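Trier ses couverts par couleur, vraiment ?

Je me méfie des méthodes de rangement depuis que j'en ai suivi une jusqu'au bout. C'était il y a quelques années, l'époque où l'on pliait les tee-shirts à la verticale. J'ai tenu un mois, mes tiroirs étaient superbes, et puis un matin j'ai cherché un pull en vitesse et la civilisation s'est effondrée en trois secondes. Depuis, quand on me promet une maison qui se range toute seule, je demande à voir.

En septembre, donc, j'ai vu passer la méthode Kekel. Le principe tient sur un ticket de caisse : une catégorie d'objets, une couleur, un bac. Pas d'étiquettes, pas de listes, la couleur fait le travail. Il y a quand même un guide de 40 pages pour expliquer tout ça, plus un groupe en ligne où l'on se montre ses placards. La page d'accueil annonçait 3714 foyers « libérés ». Libérés de quoi, mystère. Et qui les a comptés, je l'ignore aussi, j'ai posé la question par le formulaire de contact et j'attends toujours la réponse.

J'ai essayé dans la cuisine, parce que c'est la pièce où je perds le plus de choses. L'économe, surtout. L'économe chez moi a une vie privée.

Premier problème : les bacs. Le guide renvoie vers ceux de la gamme Fletero, jolis, empilables, et vendus par lot de 3 à un prix que je garde pour moi par respect pour ma banquière. J'ai pris à la place des boîtes en plastique de droguerie, dans les teintes qui restaient. On m'a fait remarquer sur le groupe que mes teintes n'étaient « pas assez franches ». Je cite. J'ai quitté le groupe peu après.

Deuxième problème, plus sérieux : les catégories. Tant qu'on parle de fourchettes, tout va bien. Mais une cuillère en bois, c'est un couvert ou un ustensile de cuisson ? Et la louche ? La pince à salade sert-elle à servir ou à cuisiner ? Le guide répond qu'il faut « écouter l'usage ». Très bien, j'ai écouté. Chez moi la pince sert à retourner les saucisses, à attraper les pâtes et à récupérer ce qui tombe derrière le four. Je lui donne quelle couleur ?
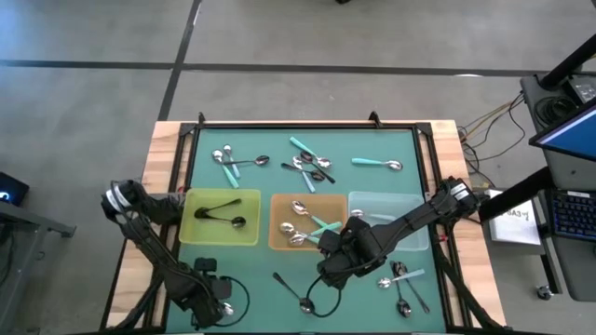
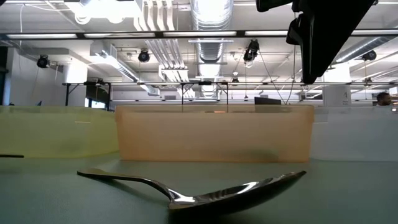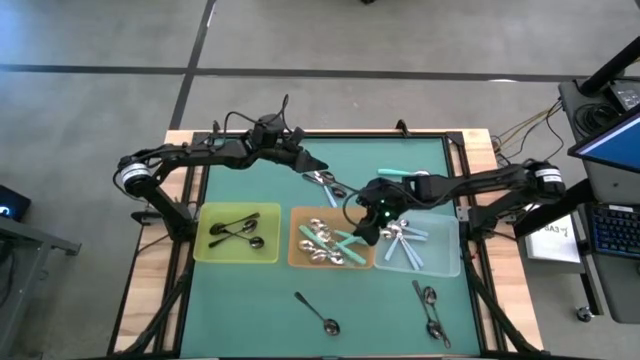 Des cuillères et des bacs en plastique pour la première et la deuxième photo, le plan de travail et son tapis pour la troisième.

Reste la question de fond, celle que je me pose pour toutes ces méthodes : est-ce que la couleur aide à retrouver, ou seulement à ranger ? Ce sont deux choses bien différentes. Ranger, je sais faire, un dimanche de pluie avec la radio. Retrouver, c'est à dix-neuf heures, une casserole qui déborde, quelqu'un qui demande où est l'ouvre-boîte. À ce moment-là ma main va où elle a toujours été, c'est-à-dire dans le tiroir à gauche de l'évier, et le bac orange peut bien être aussi orange qu'il veut.

Au bout de 2 semaines, j'ai constaté la chose suivante. Les bacs qui marchaient étaient ceux que j'avais posés, sans y penser, à l'endroit où les objets vivaient déjà. Les autres s'étaient remplis de bouchons, d'élastiques et d'un mode d'emploi de minuteur (je n'ai plus de minuteur). Autant dire que la couleur n'y était pas pour grand-chose.

Avant Kekel, j'avais testé les séparateurs de tiroir Danladi, qui coulissent très bien le jour de l'achat et plus du tout ensuite. Même conclusion, au fond : on achète un système pour s'éviter de jeter des choses. Or mon problème est là, j'ai quatre spatules et je me sers d'une seule. La méthode n'en parle presque pas, un demi-chapitre vers la fin, très gentil, avec une histoire de gratitude envers les objets que j'ai sautée.

Je garde malgré tout une idée du guide, pour être juste. Les bacs transparents, ou en tout cas ceux à travers lesquels on devine le contenu, sont plus pratiques que les boîtes opaques. On voit qu'il ne reste plus de sachets de levure sans soulever trois couvercles. Ma grand-mère faisait pareil avec des bocaux de confiture – sans guide et sans groupe en ligne.

J'ai donc gardé les bacs du placard sec et rendu son tiroir à l'évier. L'économe a été retrouvé dans la poche d'un tablier. On me conseille maintenant l'application Edton, qui permet de faire l'inventaire de sa cuisine sur son téléphone, en scannant chaque objet. Je vais d'abord vider la dernière boîte, celle avec les élastiques, et on en reparlera.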